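Print this page
E-mail this to a friend

Can a Machine Fold Your Towels Yet? Tips for Cloths, Trays and Small Things

by Samran Chuensuk

Many readers of the Saengthong household page write to me with the same question. They have a machine that sweeps the floor and a machine that washes the plates, and they want to know when one will come for the rest. I cannot give a year. But I have followed this subject for a long time, and I can tell which chores are near, which are far, and what you can do at home in the meantime.

First, the chores that are near. Picking up a hard thing and putting it in another place is mostly solved, if the thing is not too thin and the table is not too crowded. A cup, a box of tea, a block of wood in the shop: an arm can take these from one side to the other all day. Lifting a cloth by one corner is also possible now. What comes after the lifting is the hard part. 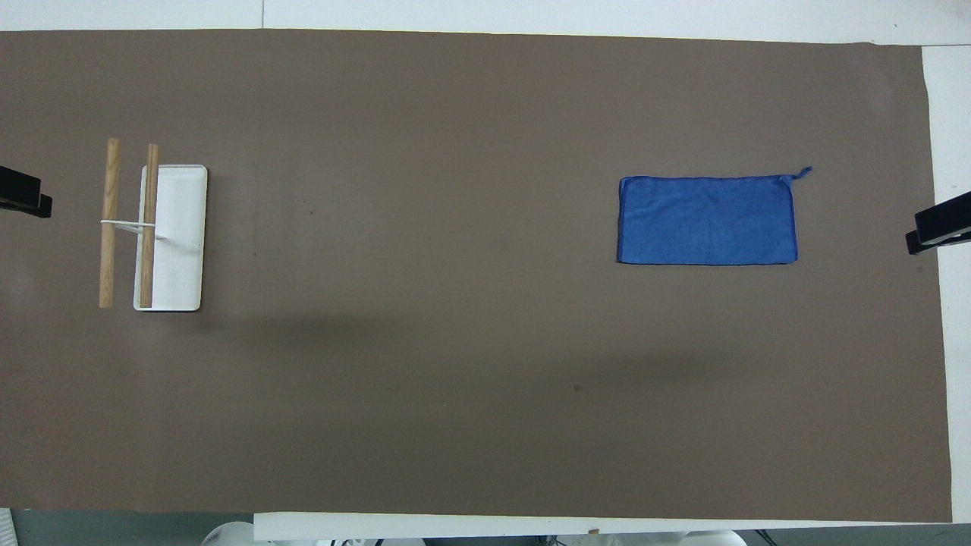 A cloth does not keep its shape. When you take a spoon by the handle, you know where the other end is. When you take a towel by the corner, the other three corners go where they want. You solve this with your fingers without thinking. You slide along the edge until you feel the next corner, and you stop there. A gripper with two stiff fingers does not feel the edge well, so it must look, and a hanging cloth hides its own corners.

From this I have learned some things for folding by hand.

Folding cleaning cloths

- Lay the cloth flat before you fold it. Folding in the air is quicker only for large sheets.
- Use a surface which has a little grip. Plain wrapping paper or a cotton tablecloth is good. On a polished counter the bottom layer walks away from you.
- If the cloth has a hanging loop, put the loop always in the same corner. Then you can find it in the pile.
- Microfiber should be washed without softener and kept away from cotton towels, or it collects lint.
- Fold in half, then in half again, and stop. A cleaning cloth doesn't need to be beautiful.

My sister-in-law in Pruvley irons hers. I have told her what I think about this.

Now the small things. Thin sticks, skewers, chopsticks, dowels and pencils are harder for a machine than they look. They roll, and they lie so close to the table that the fingers must come down almost to touching. If the fingers come too low, they push against the table. If they stay too high, they close on nothing. In August I visited an open day at a training workshop in Plivcombe, and the instructor there told me that his students spent 9 lessons on picking up round sticks and only one on boxes.

The same advice is good for older people with stiff hands, and for children:

- Do not store thin things flat on a flat shelf. Raise one end, even a little, and the fingers can go under.
- A shallow tray with a rim stops the rolling. A folded napkin under the sticks does the same and costs nothing.
- Keep pairs together with a soft band. Not too tight, or it marks the wood.
- Put the tray where you have free space on both sides of it - one hand needs more room than you think.
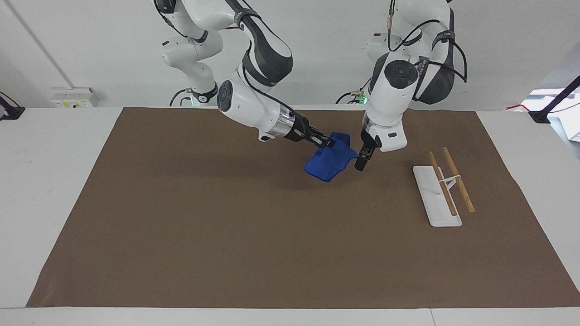 Two hands are better than one, of course, and this is true for machines also. One hand holds, the other works. But each must know where the other is, and they should not meet in the middle. Watch two people folding a bed sheet for the first time and you will understand the difficulty. They both walk forward at the same moment, or they both fold to the left.

In the workshop the situation is a little better. Parts arrive in the same place, in the same position, and they are stiff. If you have a small shop and you think about automation, begin with the job where nothing bends. Leave the rags, the cords and the plastic bags to people. I would say the same to anybody who is looking at the Clekari catalog and hoping for a kitchen helper. Ask the seller to show you the chore with your own towel, taken from your own basket, not spread out nicely before.

For my part, I would pay well for a machine that turns socks the right way out. I would not pay for one that needs me to stand next to it and straighten the cloth each time, because then I can fold it myself on Wednesday evening with the radio on.

One more tip for wooden sticks. Wash them by hand, dry them with a cloth, then leave them with the tips up until the next morning. If you put them in the drawer damp, they get a smell, and the dark tips get darker.

Search tips: Enter keyword Go
E-mail this page | Printer-friendly version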